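Lundoteo Hand-Held Gripper Pair, Kit 2327
Sold by Gerkarent for home builders and shared workshops

The kit contains two black grippers, left and right, for recording hand work which a robot arm will later repeat. You assemble them with one screwdriver. Gray fingertip plates are included, and the cable of each gripper can run back along the forearm. 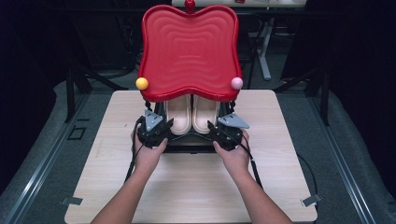
Can I build only one gripper first?
Each side is packed in its own bag with its own screws, so you can finish the left one and use it alone until you have time for the right.

The finger arms turn on brass-colored bushings. Please press these in by hand and do not use a hammer. For first practice we recommend large, light things with a clear edge, such as a shoe. Small parts are more difficult and can wait for the second evening. 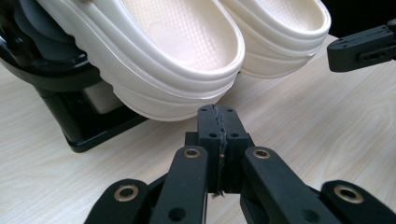 Catalog page 2

Spare arms are ordered under number 1853, fingertip plates under 2513. The Hornarer bracket from the older kit does not fit. Questions about assembly are answered by Mahtab Rahimi at Gerkarent, in English or Persian.

Page updated 13 March 2026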